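Registro de incidencia 1504
Servicio de Atención a Bodegas y Distribuidores, Varkidico
Asunto: anomalía organoléptica y fuga por el corcho en el tinto reserva Tuka
Prioridad: media
Estado: resuelta, con seguimiento
Responsable: Obed Gyamfi, Departamento de Calidad
Solicitante: Tuấn Hầu, almacén de distribución de Sevitdale

Descripción del problema comunicada por el solicitante

El almacén de Sevitdale comunica que, durante la revisión ordinaria de existencias, se han detectado botellas del reserva Tuka con manchas de vino en la cápsula y con un nivel de llenado inferior al habitual. Todas pertenecen al lote 1665. Un restaurante cliente ha devuelto además cinco botellas del mismo lote, en las que el sumiller apreció aromas de manzana pasada y frutos secos, impropios de un vino de esta edad, así como un color más anaranjado de lo esperado en el ribete.

El solicitante pide que se determine si procede la retirada del lote completo y si puede mantenerse entretanto la venta de las botellas sin señales externas.

Primera respuesta del Departamento de Calidad

Se acusa recibo de la incidencia. Con carácter cautelar, se solicita al almacén que suspenda la expedición del lote 1665 y que facilite los siguientes datos:

Posición de almacenamiento de las botellas (horizontal o vertical) y tiempo de permanencia en ella.
Registro de temperatura y humedad de la sala.
Fotografía de la marca a fuego del corcho en una de las botellas devueltas.
Indicación de si las botellas afectadas proceden de un mismo palé.

Se ruega no descorchar más unidades hasta nuevo aviso. Las botellas devueltas deberán conservarse de pie, con su corcho original, y remitirse al laboratorio debidamente identificadas.

Respuesta del solicitante

Las botellas se almacenan en horizontal desde su recepción. La humedad se ha mantenido dentro de los márgenes del contrato de distribución. En cuanto a la temperatura, el registrador de la sala Roy presenta una interrupción que comienza un miércoles por la tarde y se prolonga hasta la mañana siguiente. Las lecturas posteriores a la interrupción son superiores a las anteriores y tardan en regresar al valor de consigna.

Las 108 botellas con manchas en la cápsula proceden de la sala Roy. En la segunda sala, donde se guarda el resto del lote, no se ha localizado ninguna. La marca del corcho es legible y coincide con la que figura en la ficha técnica.

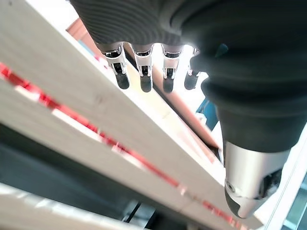 Sevitdale, marzo

Informe de la visita técnica. Obed Gyamfi se persona en el almacén y es recibido por Tuấn Hầu. Se inspeccionan ambas salas y se toman muestras de cada una para su cata comparada y posterior análisis.

En la sala Roy se comprueba que el equipo de refrigeración funciona en el momento de la visita. El historial de avisos del propio equipo recoge un disparo de la protección eléctrica coincidente con la interrupción del registrador. Ambos aparatos comparten línea de alimentación, por lo que el fallo de uno dejó sin registro el fallo del otro. No se generó alarma alguna en la garita.

Resultado de la cata. Las muestras de la segunda sala presentan color granate de capa media, nariz limpia con guinda, regaliz y un fondo de cedro, y un tanino firme todavía por afinar. Se consideran conformes con el perfil del reserva Tuka. Las muestras con mancha en la cápsula muestran nariz fatigada, con fruta cocida y notas oxidativas, y un final corto y ligeramente amargo. Las muestras de la sala Roy sin señales externas ofrecen un resultado desigual: dos de ellas son conformes y una tercera apunta ya cierta pérdida de frescura.

Resultado del laboratorio. El dióxido de azufre libre es claramente inferior en las botellas manchadas. La acidez volátil permanece dentro de especificación en todas las muestras. No se aprecia presencia de tricloroanisol. Los corchos ensayados cumplen en longitud, diámetro y fuerza de extracción.

Diagnóstico

Se descarta defecto de embotellado y defecto de corcho. La causa se atribuye a un episodio de temperatura elevada en la sala Roy, con dilatación del vino, desplazamiento de líquido entre corcho y vidrio y entrada posterior de aire al enfriarse las botellas.

Medidas acordadas

Baja definitiva de las botellas con mancha en la cápsula y de las cinco devueltas por el cliente, que recibirá reposición con unidades de la segunda sala.
Inmovilización del resto de las botellas de la sala Roy hasta una nueva cata.
Levantamiento de la suspensión para las botellas de la segunda sala.
Alimentación independiente para el registrador de temperatura, con batería de respaldo y aviso a la garita.

Comentario del solicitante

Se aceptan las medidas. El almacén confirma que la línea independiente ha quedado instalada y que la prueba de corte ha generado el aviso correspondiente. Queda pendiente la tramitación del parte ante la aseguradora, para lo cual se solicita copia firmada del informe de laboratorio.

Nota del Departamento de Calidad

Se adjunta la copia solicitada. La incidencia pasa a estado resuelta. El seguimiento permanecerá abierto hasta que se comunique el resultado de la segunda cata de la sala Roy, que se anotará en este mismo registro.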